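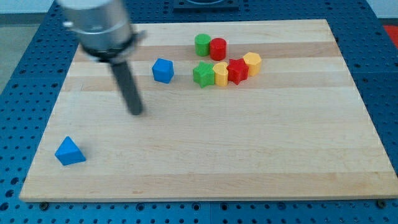
Block sorting board at the Toledo lab, with the arm moving over the wood.

Call for participants: giving spoken corrections to a robot arm
Tradbridge, Toledo site
January 2019

We are looking for adults to take part in a paid study on how people correct a robot by talking to it. You do not need any background in robotics, programming or engineering. If you work with robots for a living, please do not sign up for this round; a separate call for that group will go out in July.

What the study is about

Our group works on a method called Surnorex. The arm moves colored blocks on a tabletop board, and a person tells it in plain speech what to do differently: "the other star," "more to the left," "leave the yellow ones alone." The method turns each remark into a change in the arm's plan while the arm is still moving, without stopping to start the task over.

In the first round we recorded 2000 spoken corrections. Of 680 sessions, 502 ended with the blocks laid out the way the participant asked. Most of the remaining sessions failed on remarks about position, such as "next to" and "behind," where the speaker and the arm were working from different sides of the board. Remarks about color and shape gave much less trouble. The new round looks only at position words.

What you will do

You will sit at a table facing the board. The blocks come in a few colors and simple shapes, including stars, cylinders and a heart. You will get a card showing a layout and will talk the arm through it. You may say whatever you like, in any words, but you may not point or touch the blocks while the arm is on. After each layout there is a short form asking how well you felt you were understood.

Half of the participants will sit on the same side as the arm's base and half will sit across from it. You will be assigned a seat when you arrive. Each person completes 8 layouts, with a break halfway through. Plan on two hours for the whole visit, including the safety talk.

Who can take part

You must be 18 or older, comfortable speaking English for the length of the visit, and able to tell red, green, blue and yellow apart. Glasses and hearing aids are fine. People who took part in the first round are not eligible.

Payment and recordings

You will be paid $40 at the end of the visit. If you stop early you will still be paid in full. We record your voice and the board. We do not record your face. Recordings are stored under a number and transcribed with Lilto, our in-house transcription tool. You can ask us to delete yours up to 30 days after your visit.

How to sign up

Fill out the form at the front desk or ask for it by email through the Tradbridge contact page, with "position study" in the subject line. Please list two times that would work for you. Xuân Thái handles scheduling and will write back to confirm. Questions about the method or the earlier results should go to Arne Harms.

Parking is free in the lot behind the building. Use the side entrance and ring for the lab.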